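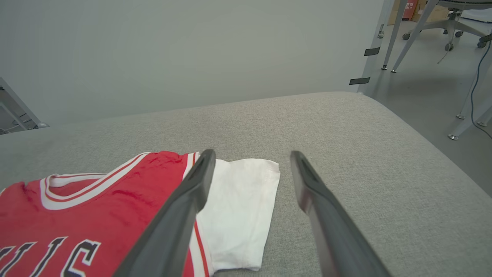 Declan Ellery says a mail-order blood test will find something wrong with anyone who pays for it, and I'm inclined to agree. My husband has had a leaflet from a firm called Cillinico offering a "full body check" from a finger prick: 54 markers for £91. He's 62, feels fine and had his normal health check at the surgery in October. Is there any point, or is it money for nothing?

Babita Rajput
Posted 19 February 2024

Ozan Akyol

I'd save the money. I did one of these from a different firm. Three results came back flagged amber, with a link to buy supplements next to each one. The GP repeated all three from a proper arm sample and they were normal.

Ask which of the markers he'd do anything about. The leaflet won't say, or mine didn't. "Markers" is a handy word – it makes a long list sound thorough, and several are usually the same thing worked out two ways. 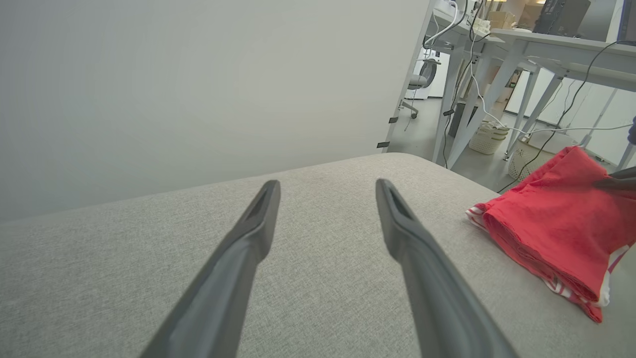
Will the surgery act on a private result? That depends on the surgery, so ring and ask before he pays. Mine looked at the printout but wouldn't change anything until they'd run their own.

If he does get symptoms, he should book an appointment and not wait for a kit in the post.

Ryan Bellamy

Had one done, all green, very reassuring. Mind you, my brother-in-law's was all green as well and he had gallstones, so make of that what you will. Check the small print for a subscription.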